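**Ticket:** Bottle cell, left arm, fingers closing off center
**Site:** Parnmont, bench cell
**Opened:** April 2018
**Priority:** normal
**Status:** open, waiting on part

## Reported problem

Left arm misses the cap on small dropper bottles. It comes down to one side, one finger touches the cap before the other, and the bottle tips. Large bottles are picked up fine. Operator says it got worse over a week and that a restart clears it for a few picks at most.

No error on the Trasik controller. No collision stop in the log. Last service on this arm was in January, when the wrist cable was replaced.

## Setup

- Two arms over one wood table, both run from the Trasik controller
- Parallel gripper on each arm, Novow fingers, black tips
- Wrist camera on each gripper, plus the fixed camera that covers the table
- Controller speed set to 40 percent for all bottle work
- Parts on the table: food coloring and other small bottles, mixed sizes, no fixture

The bottles are put down by hand in no set pattern. Some are left lying on their sides on purpose, so please don't stand them up before a test run.

## Log

**Entry 1.** Ran the stock pick routine on one small bottle, standing, middle of the table. Missed to the left. Ran it again with the bottle turned a quarter turn. Same miss, same side. So it isn't the label or the shape of the cap.

**Entry 2.** Checked the table. It doesn't rock and the legs are on their floor marks. Table height matches the value in the controller.

**Entry 3.** Ran the arm through the home check. All joints came back inside limits. Put the pointer tool on and touched the four corner marks. All good. The arm knows where it is, so the trouble is past the wrist flange.

**Entry 4.** Opened and closed the gripper empty, 30 cycles, watching from the front. Left finger starts to move a little after the right one. At full close the tips meet, but left of the center line. With power off there is play in the left finger at the joint behind the tip. Right finger has none that I can feel.

**Entry 5.** Took both tips off. Joint screw on the left finger was loose. Cleaned the threads, put it back with medium thread locker, tightened to the value on the Novow sheet. Play is less but still there. The bushing is worn oval. Ordered a bushing set through Matar. Ordered for both fingers, no point doing one side only.

**Entry 6.** Checked the wrist camera while the gripper was apart. Bracket was tight. Wiped the lens. Ran the camera offset routine and it came back 2 mm off the stored value, sideways. Did not save the new offset. With a worn bushing we would only be hiding the fault, and it would have to be done over when the new part goes in.

**Entry 7.** Put the tips back on and spread the mixed bottles over the table for a check at low speed. Fixed camera first, then wrist camera.
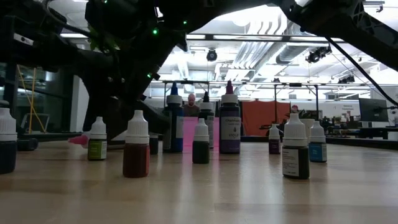
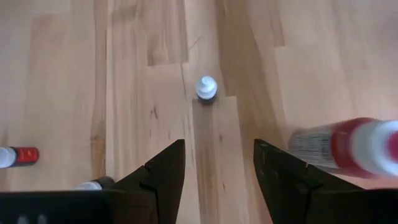
## Results after the screw was tightened

- Large bottles: no change, still good.
- Small bottles, standing: better. Still drifts left once the gripper has been working for a while.
- Small bottles, lying down: still poor. The fingers close across the body and the bottle rolls if one tip gets there first.

I would not run the small bottles unattended like this.

## Until the part comes in

1. Keep the controller at 40 percent. It will let you go to 100, but the left finger lags more the faster it closes.
2. Use the right arm for small bottles where it can reach.
3. Before each shift, power the gripper down and wiggle the left fingertip by hand. If the play is worse than the mark I scribed on the housing, stop and add a note to this ticket.
4. Don't save a new camera offset on the left arm.
5. Check that bottle caps are on tight before loading the table. The violet stains the wood and the gripper pads.

## When the part comes in

- Fit new bushings to both fingers, new screws, thread locker.
- Cycle empty and check that the tips meet on the center line.
- Run the camera offset routine and save the result this time.
- Repeat entries 1 and 4 and write the numbers here.
- Go through the small bottles lying down before closing the ticket.

Old bushings go in the bag with the ticket label on it. Matar asked for them back.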